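Platbridge sammelt Greifbeispiele für die Arbeit am offenen Rechner

Der Automatisierungsbetrieb Kerisden hat im April in seiner Werkstatt in Platbridge damit begonnen, Beispiele für ein lernendes System aufzuzeichnen. Das System soll später Handgriffe beim Zerlegen und Wiederaufbereiten gebrauchter Rechner übernehmen. Bis es so weit ist, führen Menschen den Greifer aus der Ferne, und jede ihrer Bewegungen wird zusammen mit den Kamerabildern gespeichert.

Das Vorhaben trägt intern den Namen Pistolon. Geleitet wird es von Chathurika Liyanage, die zuvor in der Instandhaltung gearbeitet hat. Auftraggeber ist die Firma Siddiqui, die ausgemusterte Bürorechner ankauft, prüft und weiterverkauft. Dort werden Speicherriegel und Steckkarten bisher von Hand gezogen und umgesetzt. Die Arbeit ist eintönig, und geeignetes Personal ist schwer zu halten.

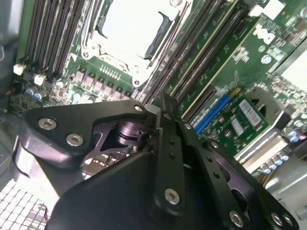
Geübt wird an Geräten, die Siddiqui nicht mehr verkaufen kann. Viele davon starten nicht mehr, für die Aufnahmen spielt das keine Rolle. Entscheidend ist, dass die Platinen in ihren Gehäusen sitzen und der Greifer mit denselben engen Verhältnissen zurechtkommen muss wie später im Betrieb. Kabel, Lüfter und Blechkanten bleiben deshalb an ihrem Platz. Aufgeräumte Gehäuse hätten die Bedienung zwar erleichtert, sagt Liyanage, dem System aber ein falsches Bild vom Alltag vermittelt.

Jede Aufnahme beginnt mit einer kurzen Ansage, welche Aufgabe an der Reihe ist. Danach fährt die Bedienperson den Greifer heran, führt den Handgriff aus und bringt den Arm in die Ausgangslage zurück. Zum Schluss wird vermerkt, ob der Versuch gelungen ist. Misslungene Versuche werden nicht gelöscht. Sie landen in einem eigenen Verzeichnis und sollen bei der Auswertung zeigen, an welchen Stellen die Bewegung regelmäßig scheitert. Besonders wertvoll sind nach Angaben des Betriebs solche Durchgänge, in denen jemand zunächst danebengreift, den Fehler bemerkt und neu ansetzt.

Neben den Rechnern gibt es einen zweiten Arbeitsplatz mit einer grauen Aufnahmeplatte, auf der Schlitze, Rahmen und Halterungen in verschiedenen Formen angebracht sind. Daran lässt sich das Halten und Ausrichten schmaler Teile üben, ohne dass erst ein Gehäuse eingerichtet werden muss. Die Platte wird zwischen den Aufnahmen verschoben und gedreht, damit sich das System keine feste Position merkt. Wer neu anfängt, verbringt die ersten Stunden an diesem Platz.
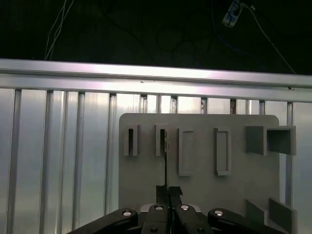 Wie viele Beispiele braucht man für einen einzelnen Handgriff?

Das hängt von der Aufgabe ab; Kerisden plant für den Anfang 200 gelungene Durchgänge je Handgriff und entscheidet nach einem ersten Probetraining, ob weitere nötig sind.

Am schnellsten kommt die Gruppe beim Herausnehmen voran. Das Einsetzen dauert länger, weil ein Teil gerade über der Öffnung stehen muss, bevor Druck ausgeübt werden darf. Schon eine geringe Schräglage genügt, und das Teil verkantet. Die Bedienpersonen sind angehalten, in diesem Fall nicht nachzudrücken, sondern anzuheben und die Richtung zu korrigieren. Anfangs wurde das nicht immer eingehalten. Ein Teil der frühen Aufnahmen ist daher aussortiert worden, bevor er in das Training gelangen konnte.

Gearbeitet wird in zwei Schichten, die erste beginnt um 6 Uhr. Länger als eine knappe Stunde am Stück soll niemand den Greifer führen. Mit nachlassender Konzentration werden die Bewegungen ruckartig, und das überträgt sich auf die Daten. In den Pausen werden die Aufnahmen gesichtet und beschriftet. Dabei wird festgehalten, wann das Teil gefasst wurde, wann es den Schlitz erreicht hat und wann sich die Finger wieder geöffnet haben.

Umstritten war in der Gruppe die Frage, wie einheitlich die Durchgänge ausfallen sollen. Ein Teil der Beschäftigten sprach sich für einen festen Ablauf aus, bei dem alle aus derselben Richtung an die Platte heranfahren. Liyanage entschied anders. Vorgeschrieben sind nur Anfang und Ende, der Weg dazwischen bleibt den Bedienpersonen überlassen. Wer ein Teil lieber von der Seite anfährt, darf das tun, solange es nicht an eine Kante stößt. 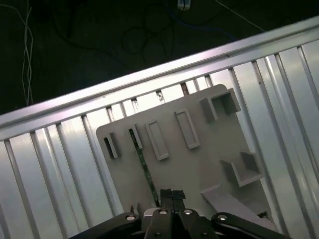 Auch die Lage der Teile wird laufend verändert. Mal steckt ein Teil bereits in der Aufnahme, mal liegt es quer oder so flach, dass es zuerst angehoben werden muss. Dafür gibt es eine Liste, die vor Schichtbeginn neu gemischt wird. Sie soll verhindern, dass die bequemen Ausgangslagen überwiegen. Nach den ersten Wochen hatte sich gezeigt, dass nahezu alle Aufnahmen mit einem griffbereit stehenden Teil begannen. Die fehlenden Fälle werden nun nachgeholt.

Für Siddiqui zählt am Ende vor allem, ob Steckplätze und Kontakte unbeschädigt bleiben. Das Unternehmen hat deshalb verlangt, dass die Kraft der Finger bei jedem Durchgang mitgeschrieben wird. Überschreitet sie einen vereinbarten Grenzwert, gilt der Versuch als misslungen, selbst wenn das Teil richtig sitzt. In der Werkstatt hält man die Regel für streng, hat sie aber übernommen.

Die Aufnahmen bleiben vorerst auf Rechnern im Haus. Über eine Weitergabe an andere Betriebe wird nach Auskunft von Kerisden erst gesprochen, wenn das erste Training ausgewertet ist. Die Stellen der Beschäftigten in der Aufbereitung sind laut Siddiqui nicht in Gefahr, sie sollen künftig mehr Zeit für die Prüfung der Geräte haben. Ein Termin für den Probebetrieb steht noch nicht fest. Bis dahin wird in Platbridge weiter aufgezeichnet, als Nächstes das Lösen kleiner Steckverbinder.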